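Tornton Forward Out With Broken Wrist, Club Confirms

Jan 14, 2019

Tornton will have to do without its starting power forward for a good long while. The club confirmed on its website that the big man broke a bone in his left wrist during the second quarter of the home win over Zidar, and that he is expected to have surgery before the week is out. No date has been given for his return, and anyone who has ever watched a wrist injury drag on from one checkup to the next will understand why the team would rather not guess.

It was a strange sort of evening, with a win that felt a lot like a loss by the time people were looking for their coats. Tornton was ahead by nine when the forward went up for a rebound in traffic, got bumped in the air by accident and put out his hand to break the fall, the way any of us would. He stayed down for a minute or so, walked to the bench under his own power (to a very warm round of applause, it should be said, from the visiting fans as well) and went straight through to the locker room. He did not come back out after halftime.

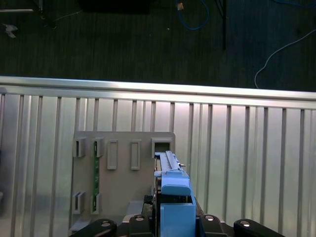
For a club of this size it is a real blow. He had started every game this season, was averaging 32 minutes a night and had only just found the form that made him such a favorite in his first year here. December in particular was a lovely month for him. He led the team in rebounds, he was finally hitting the corner three that the coaches had been after him to take, and he seemed to be enjoying himself again after a summer spent nursing a sore knee.

The head coach was understandably subdued afterward. He told reporters that he felt for the player first and would worry about the lineup later, and that the whole group had been quiet in the locker room even though they had just picked up their best win of the season. He did say that the plan is to start the second-year center alongside the regular one for the next couple of games and see how the two big bodies get along together.
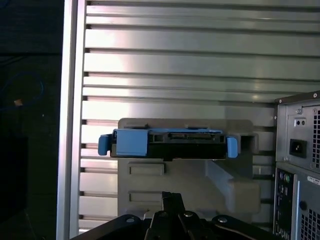 Gray plastic bracket mounted against a slatted metal panel.

That will mean a slower Tornton than the one we have grown used to, and maybe a more stubborn one too. The two centers have hardly shared the floor this season, and the few times they did, the spacing was a bit of a muddle. On the other hand, neither of them minds doing the hard work under the basket, and there are plenty of people in the stands who have been calling for exactly this pairing since the fall!

The timing could be kinder, of course. Dikum comes to town next with the best defense in the league, a side that has held five of its last six opponents to 60 points or fewer, and after that there is a long road trip that would test a team in perfect health. Tornton currently sits fourth, two games clear of the pack behind it, so there is some room to breathe, though not as much as anybody would like. 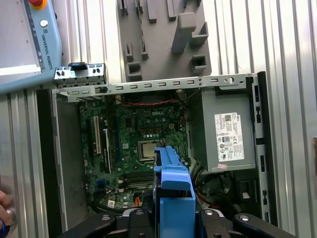 Losing a player like this one also changes how everybody else has to play, and that may be the hardest part to fix. So much of the offense runs through him at the elbow, with cutters going off either shoulder, that taking him out is a little like opening up a desktop computer, with the green motherboard on one side and the power supply on the other, and hoping the rest will manage fine with a piece missing. The guards will have to start more plays on their own, and the bench, which has been a pleasant surprise so far, will have to give a few more minutes than it is used to giving.

There was at least one happy note on the night. The veteran point guard played his 300th game for the club, and although the little ceremony before tipoff was rather overtaken by events, he got a standing ovation and a framed jersey out of it. He finished with 14 points and a handful of assists, and spent most of his time with the press afterward talking about his injured teammate, which was very much in keeping with how he has carried himself over the years.

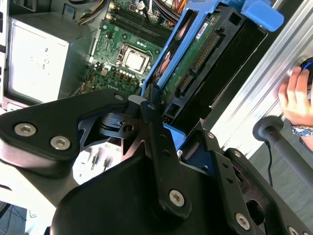

Phùng Sports, which carries the home games, will show the Dikum matchup live, with the pregame show starting half an hour earlier than usual so that the injury and the new lineup can be talked through properly. Tickets were still available at the arena box office as of this morning, mostly in the upper rows behind the baskets.

The club has asked fans who want to send cards or messages to leave them at the front desk of the arena, where they will be collected and passed along after the surgery. A further update on the forward's condition is expected once the doctors have had a chance to see how the operation went.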